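The Long Way to a Good Lunch

When I first called Geetha Panicker to ask for an hour of her time, she told me she could give me until the rice was done. I took that to be a figure of speech. It was a real pot of rice, and it was already on the stove when I arrived, and we ended up talking right through lunch and well into the afternoon.

Geetha runs Nirkness, the takeout kitchen at the bottom of the hill in Braneck, with her cousin Subbarao Gowda. They opened one December, in the week of the first hard freeze, which she says was a terrible idea and she would do it again tomorrow.

"We had eight customers on the first day," she told me, wiping down a counter that looked perfectly clean to me. "Four of them were related to us. One was the man who came to read the meter, and he only wanted to get warm, but I gave him soup and he bought a second one for his wife. He still comes in!"

Before the kitchen she spent 15 years doing payroll for a flooring company. She liked the people and didn't mind the work, but she used to bring in so much food on Fridays that her boss, Geert De Smet, finally asked whether she might like to be doing something else with her life. "I thought he was firing me," she said, laughing. "He was trying to be nice. Then he lent us his van for the move, so I forgave him."

The menu is short, and it changes when Subbarao gets bored. There is always a lemon rice, always a lentil dish, and usually something with eggplant (a vegetable he claims to dislike and cooks beautifully). Most of the recipes started with their aunt, Parvathi Thevar, who never wrote anything down and who corrects them both by phone.

"She'll ask what it smelled like at the ten-minute point," Subbarao said, coming in from the back with flour up to his elbows. "Not what I put in it. What it smelled like. And if I can't answer, she says, well, there you are, you weren't paying attention."

On a busy day they send out 200 lunches, nearly all of them between noon and two. I asked how anyone stays cheerful through that, and Geetha thought it over for quite a while, spoon in hand. "You don't look at the line," she said. "You look at the one person. If you look at the line you start putting the lids on crooked."

She has strong feelings about what food is carried in, too. Soup has to travel upright, fried things need room to breathe, and she believes that people are kinder to a lunch that comes in a box with a handle.
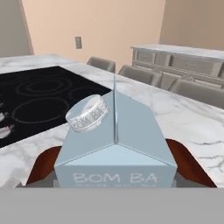
What comes next

They have been offered a bigger place across the river, and so far they have said no, though Subbarao still walks past it on his way home. "It has a very good window," he admitted. Geetha rolled her eyes and handed me a second helping I hadn't asked for and was very glad to have.

For now she would like a new stove, a Saturday helper, and one whole afternoon to sit with her aunt and write the recipes down properly. The aunt has agreed to the afternoon. She has not yet agreed to the writing.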